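Ticket 1315: Right arm drifts off the pin row after homing
Project: Haugen Two-Arm Senior Project
Opened by: Adi Kwok
Assigned to: Gholamreza Mousavi
Priority: Normal
Status: Open – waiting on parts
Component: right arm, joint 3 / Guvik controller

Problem

The right arm comes back from homing with an offset at the gripper. The first pick after power-up is good. After that each homing cycle adds a little more error, always toward the back wall. The left arm runs the same routine with no offset at all. We need the right arm repeatable before the board handoff part of the project, because the handoff has no vision step and depends on both arms going where they are told.

Steps to reproduce

1. Power up both arms and let the controller finish its self-check.
2. Home the right arm.
3. Send it to the saved pose "board_corner_UL".
4. Home again and repeat step 3.
5. Compare the joint 3 reading in the log with the saved value.

Expected: joint 3 reads 799 counts at board_corner_UL every time.
Actual: reads 799 on the first pass, then climbs. The worst reading we have is 810 after 10 cycles.

Setup for the test is the usual one, both arms on the rail and the corkboard flat on the table. The left arm stays parked on its own side during the run.

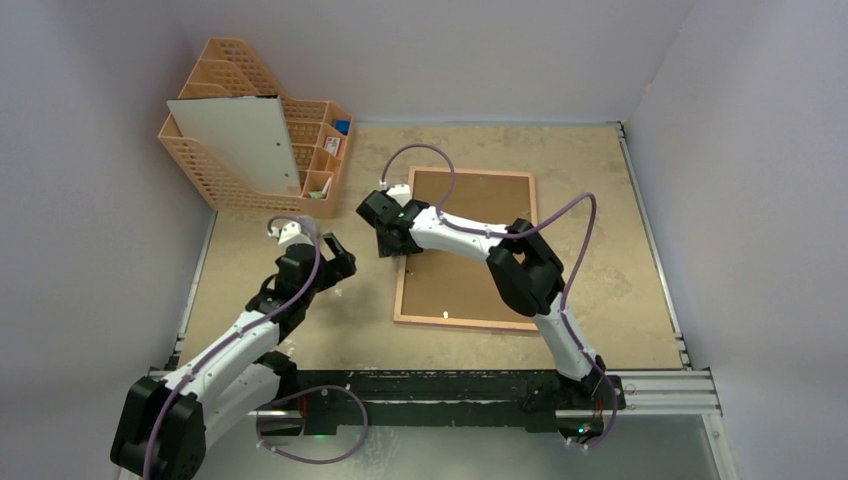 Right arm over the upper-left corner of the corkboard, left arm with jaws open.

Log

Adi Kwok
Reloaded the saved poses from the December backup in case somebody had overwritten one. The values match. Ran the test again with the backup file and got the same climb, so the pose file is ruled out.

Adi Kwok
Swapped the left and right data cables at the controller and changed the IDs to match. The error stayed with the right arm. Put the cables back and changed the IDs back. If you do this test, remember the second part – I forgot it the first time and homed the wrong arm.

Gholamreza Mousavi
Two questions. Is the homing speed the same on both arms? And did anyone check the set screw on the joint 3 coupler? The Prileck couplers we bought last year had short screws and I would look there before touching any software.

Adi Kwok
Homing speed was not the same. Left was 400, right was 630. I don't know who changed it and it isn't in the notebook. Set the right arm to 400 and ran the cycles again. The climb is smaller but still there, 804 at the end.

Have not checked the set screw yet. The elbow cover has to come off and the small hex key is missing from the kit.

Gholamreza Mousavi
Leave it at 400 for both. Please write the change in the notebook with your initials. I have a hex key in my office, come by before lab.

Adi Kwok
15/01/2019
Got the key and took the cover off. The set screw on the coupler turned by hand. Tightened it and marked it with a paint pen so we can tell if it moves. Ran 10 cycles and the reading stayed between 799 and 800. Then I ran it 10 more with the wrist joint turning between moves and it went to 802. Better, but I would not close this.

Gholamreza Mousavi
Agree, leave it open. Before the next run, look at the fingertips too. If one tip is seated crooked you can get a position error at the part that has nothing to do with joint 3, and we would be chasing two things at once.
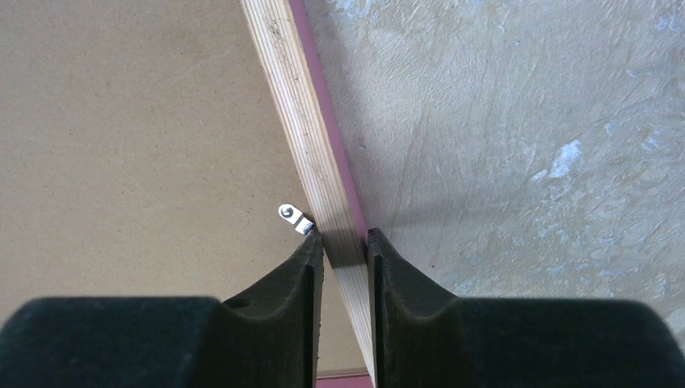 Fingertip check was done from the wrist camera. I looked for a tip leaning in or sitting higher than the other one. The inner faces look parallel and the tips come up to nearly the same height, with the edge of the plywood running through the gap between them, so I don't see anything crooked. I can't measure it from a picture. I will put a feeler gauge between the tips next time the arm is powered down and add the number to this ticket.

Gholamreza Mousavi
Fine. Order two longer set screws from Griltier, same thread, and one spare coupler. Use the project account. Do the left arm as well when they come in, even though it is behaving.

Adi Kwok
Ordered. Until they arrive:
– home the right arm at 400 only
– check the paint mark before each session
– log the joint 3 reading at the start and end
– no handoff runs with the right arm

Will update when the screws are in.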